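Water Glasses on a Glossy Wood Table

November 18, 2019 | By the Fernham Workshop
3 min read

I love a shiny reddish-brown top with big knots and long grain – it makes a plain glass of water look wonderful! Wipe lint off with a barely damp cloth, always along the grain. 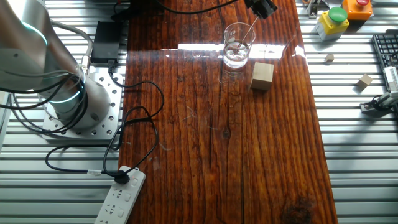
Blot spills right away and keep cords well back from the glass.

Dark cracks love to hold crumbs, so go after them with a soft, dry paintbrush.

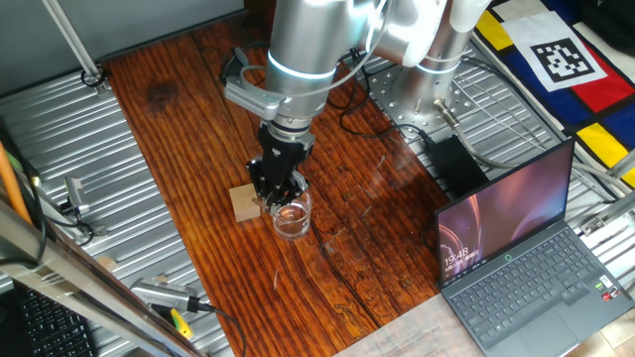

Stir slowly and you'll have far fewer drips to chase!

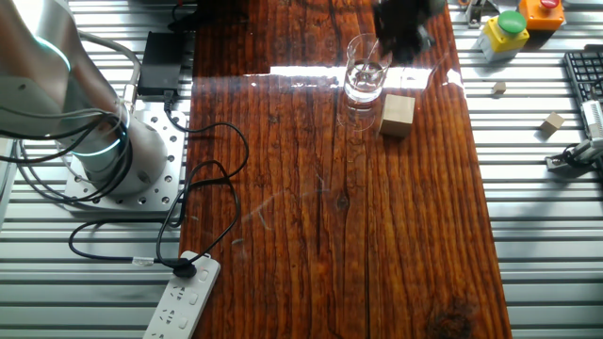 Waxing in January

One thin coat, buffed well.

Print | E-mail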